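Home Products Table Covers Care Sizing Samples Contact

Wondberg 214 Fitted Table Cover

The Wondberg 214 is a fitted cotton cover for flat work tables, craft tables, and classroom tables. It is woven plain, bleached white, and finished with a double hem on all four sides. The number in the name is the weight of the cloth in grams per square meter, measured before the first wash. The cover is held at the corners by elastic straps that pass under the tabletop. No clips or tape are used.

The 214 replaces the older Wondberg flat cloth, which had no straps and was sold by the running yard. Customers who still use the flat cloth can order the strap set separately and sew it on. Instructions are packed with the set.

Fabric

The yarn is ring-spun cotton, the same count in warp and weft. The weave is a plain one-over-one with no pattern and no right or wrong side, so the cover can be turned over when one face has taken more wear than the other. The hem shows a slightly different stitch on each face, but the difference does not affect the fit.

The cloth is not coated. It will take up water, paint, and ink, and it should not be treated as a spill barrier. For wet work, lay the Wondberg underlay between the cover and the table. The underlay is sold in the same sizes as the cover and is held in place by the same straps. 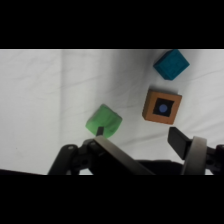

Shrinkage is the main thing to allow for when choosing a size. The cloth is cut oversize and is not pre-shrunk, and most of the loss takes place in the first hot wash. Until then the cover sits a little loose. Faint diagonal creases and a soft fold, of the kind visible in the white cloth under the blocks, have no effect on use with objects of that type, but they can be a nuisance when cutting paper or tracing. Pull the cloth square at the corners before tightening the straps. If a crease stays, press the cover with a hot iron while it is still slightly damp.

Sizing

Measure the tabletop along its two longest edges, then measure the thickness at the rim. The rim must be measured with any edge trim in place. A rounded rim should be measured over the curve with a tape and not with a ruler.

The cover is made in 3 standard sizes:

Small – for single desks and side tables
Medium – for two-person work tables
Large – for full-length benches and cutting tables

The finished dimensions of each size are printed on the sewn label and on the outside of the bag. If a table falls between two sizes, order the larger one. The straps take up the extra cloth, and a cover that is too small will pull at the corner seams and open them over time.

Round and oval tables are not supported. Tables with a center leaf can be covered only with the leaf fixed in position. A cover sized for the extended table should not be folded under when the leaf is taken out, as the doubled cloth makes a ridge along the edge.

Straps and corners

Each corner has a triangular patch of the same cloth, stitched on the inside, with a strap loop sewn through both layers. The straps are flat knitted elastic with a slide adjuster. They cross under the table from corner to corner on the small size. On the medium and large sizes they run along the short ends, which leaves the middle of the underside clear for drawers or a center rail.

To fit the cover:

Lay the cloth over the table with the label at one short end.
Set all four corners loosely before tightening any of them.
Tighten opposite corners in turn, a little at a time.
Check that the hem runs level along the long sides.
Tuck the loose end of each strap back through its adjuster.

Do not tighten one side fully before starting the other. Doing so draws the weave off square, and the cover then has to be taken off and set again.

The elastic is the first part to wear out. Replacement straps are stocked in all lengths and can be changed without sewing. The adjusters are the same on every size and can be moved to the new strap.
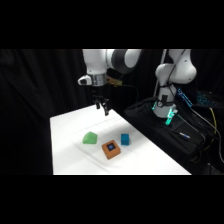

Strap tension should be checked again after the first day. New elastic relaxes a small amount under load and then holds steady. A cover that was tight when fitted may show slack along the long side the next morning, and one more pull on the adjusters is normally enough. If the slack returns each day, the straps are too long for the table and a shorter set should be ordered.

Tables with a glass or lacquered top are a separate case. The cloth slides on a smooth surface more than it does on bare wood, and the straps alone may not stop it from moving under side loads. The underlay corrects this. It has a rubberized back and should be placed with that side down.

Washing and care

Wash the cover hot, on its own or with other whites. Use a plain powder detergent. Liquid fabric softener should be avoided – it leaves a film that makes the cloth slippery and slow to take up water. Chlorine bleach can be used now and then on stubborn marks but will weaken the elastic, so take the straps off first.

Tumble drying is allowed on medium heat. Line drying gives a flatter result if the cover is hung by one long hem with the pegs spaced evenly. Do not dry the cover on the table. The cloth will stiffen at the rim and the folds will be hard to press out.

Ink and marker should be treated before washing. Candle wax should be scraped off cold and then drawn out with paper and a warm iron. Rust marks from metal tools will not come out in a normal wash and may be set by one.

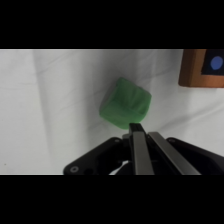
Lint is heavy in the first wash and falls off after that. Customers who use the cover for sewing dark fabrics should wash it twice before use. Small specks in the yarn are bits of cotton seed left from ginning. They are part of the raw material and are not treated as a fault unless they form a hole or a thick spot in the weave.

Test results

The cloth was checked in March by Henok Seyoum at the Brikireo finishing works, using covers drawn from regular stock. After 19 hot washes the hems were intact on all samples and there were no open corner seams. The elastic had lost some of its stretch but still held the covers at the rim. Color was judged by eye against an unwashed piece and showed a slight move toward gray. The test did not include bleach.

Related items

Wondberg Underlay – cotton face, rubberized back, same sizes as the cover
Wondberg Strap Set – four straps with adjusters
Bañuelos Hem Tape – iron-on repair tape for worn edges, white only
Dravum Storage Bag – drawstring bag, holds one large cover or two small ones

Ordering

Covers are packed singly. Cut samples of the cloth are free on request and are sent unwashed. Custom sizes can be made for orders of more than 3 pieces of the same dimensions and cannot be returned once cut. Send the rim thickness with every custom order, together with a note on whether the corners are square or rounded.

Unused covers can be returned in the original bag. Washed covers are accepted only for faults in the cloth or the stitching.

Page last revised Thursday, June 9, 2022.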